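Durnwood fishing talks: is "paused" just "off" in a nicer coat?

malachy_mm
2018-11-29
So Granivley's foreign minister says they'll come back to the table once Durnwood lifts the port ban. Durnwood says it'll lift the ban once they're back at the table. Glad that's settled.

CostelloC
They've said that since September. 219 boats tied up and both sides are arguing over who walks through the door first.

pitix_fan
Bit unfair. Durnwood did offer 120 licences.

malachy_mm
For four weeks. In winter.

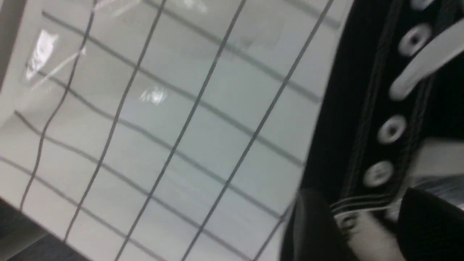 CostelloC
And only if Granivley signed the old treaty first, the one they walked out of.

pitix_fan
Still an offer. You two would turn down a free lunch over the napkins.

eilidh.d
My uncle's on one of those boats. He'd take the lunch, napkins or no.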